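Log the decision, then the motion

Most teams that build control software for two-armed machines keep very good records of the wrong thing. They save joint angles, motor currents and camera images at a high rate, and when a fold goes bad they have 40 minutes of numbers and no idea why the planner chose that grasp.

I worked this way for years. At Sernis we had a viewer that could plot any joint against any other joint. It was a fine tool. It told us that the arm went where it was told to go, which it nearly always did. The trouble was upstream, in a few lines that picked a point on the cloth, and those lines wrote nothing to disk.

Cloth makes this worse. A box has a pose you can write down in 6 numbers. A shirt doesn't. The perception code has to guess which edge is a hem and which is a fold, and a dark shirt on a dark table gives it little to go on. A shadow across the fabric can look like an edge too. If the planner takes the top guess and throws the rest away, you can't tell later whether it was sure or nearly flipped a coin.

My proposal is small. Every time the planner picks a grasp, save the candidates, their scores, and the image they came from. Give the record a number and stamp that number on every motion command that follows. Kettunen, the planner I maintain now, has done this since March. The change was 700 lines, most of it in the viewer, and the records take up less space than one camera stream.
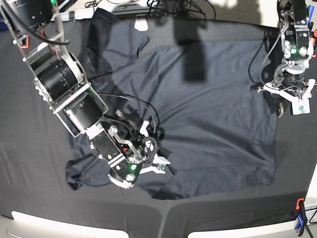

Arvo Lindqvist
Planning software lead, Bimen

The usual complaint is that this slows the loop. It doesn't have to. Grasp choices are rare next to control ticks, and the write can happen on another thread. The better complaint is that scores from a learned model are hard to read – a high one may mean very little. I agree, and I would still like to have it when I open the file the next morning.

I would also keep the 2 arms in one record. Many tools still log them apart and leave you to line up the clocks. When one gripper is down on the fabric and the other is held above it, the waiting is a choice the software made, and it belongs in the log with the rest.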